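# Two Arms, One Bin

The software team at Prakeck spent most of April on a problem that sounds small. Two robot arms have to take metal parts from the same blue bin without getting in each other's way.

Each arm could already do the job alone. The trouble started when both were given the bin at once. In the old setup, the planner worked out a path for the first arm, locked the whole bin, and made the second arm wait. In a run of 1,000 simulated picks, the second arm stood still for 46 percent of the time.

"It was safe, and it was slow," said Nathalie Tremblay, who leads motion planning at the company's Warkbridge shop. "We were treating the bin like a room with one key." 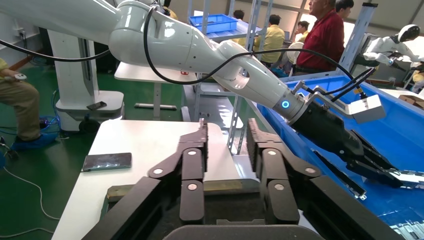
Tremblay's fix was to stop locking the bin and start locking pieces of the space over it. The planner now cuts that space into small blocks, and each arm reserves only the blocks it will pass through in the next moment. Cables have to be counted too. The thick black one looped along the white arm takes up room that the joint model knows nothing about, so the team wraps each link in a padded shape large enough to cover it. The padding costs some reach near the rim.

The reservations expire quickly. If an arm stalls, its blocks are released only after the controller confirms it has stopped moving. An early version skipped that check, and the simulator logged 11 collisions in one night.
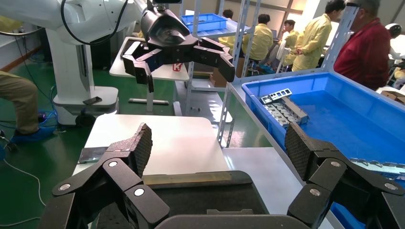 The new planner, called Flulwood inside the company, runs as a separate process and talks to both arm controllers. Francine Vachon, who wrote most of it, kept it apart so it could be restarted without touching the arms. She also built a replay tool. Any run can be loaded afterward and stepped through with the reserved blocks drawn in color.

"Before that, we had log files and arguments," Vachon said.

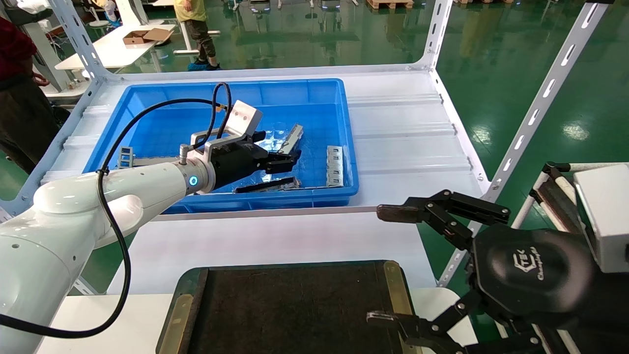
Perception has been the slower half of the project. The camera software has to pick out single parts, and metal gives it a hard time. Long rails and strips lie at odd angles, slotted pieces look different from each side, and a shiny patch on the bin floor can throw off a depth reading. Vachon's group now throws out any depth point that two views disagree on, then lets the planner ask for another look before the gripper goes down.

That second look adds time. The team's current figure for the waiting arm is 41 percent without the extra views. Tremblay does not consider that much of a gain and says so. Most of what remains comes from the padding, which makes the arms think they are closer together than they are.

Her next change is to model the cables as moving shapes that follow the joints. Beaudoin, the parts supplier waiting on the system, wants it tested on mixed bins first.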